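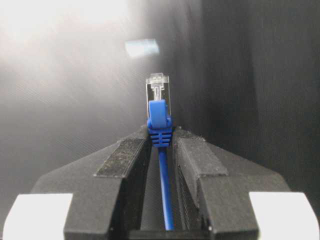 A blue Ethernet cable, held upright.

Fluta began work on their second album in January, in a rented house outside Duscombe with 10 songs and no drummer. Seven made the record.

"We kept the ones we could still play when we were tired," says singer Yesenia Chávez. Bassist Magnus Hepburn wrote the slowest of them, Halliday, on a piano with 3 dead keys – the gaps are still there in the melody.

The band will press 2,000 copies on vinyl through Gustance, their label since the first EP. Tour dates follow once the drum stool is filled.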